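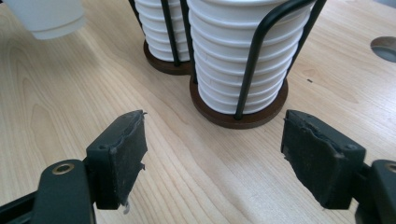
The tabletop at the Arrieta reading room, grain and all.

The long table at the Arrieta reading room is back in use, and regulars who had spent the winter balancing newspapers on their knees report that it is still a table.

The pale wood top was sanded and refinished by Qiuyue Dong, who runs a two-person workshop in Zultdale and charged $282, materials included. The old top had been painted brown in a year no one will own up to. Under the paint was blond wood with a long, wandering grain and a few dark streaks, which Dong decided to leave alone.

"People asked if I could even it out," she said. "I could. I didn't want to."

The finish has a slight gloss, enough to catch the light and, according to one early visitor, enough to make the crossword harder. Dong recommends a soft cloth and no spray cleaners. The reading room recommends coasters, and has bought 1000 of them - the minimum order, it says.

The table may be reserved for groups from 3rd April. Homework club gets first pick of the hours, and the jigsaw people get what's left until September, when the schedule is up for review.

Comments (2)

Lợi Đặng: I liked the brown.

gardengate: Who needs 1000 coasters? Can we take some home?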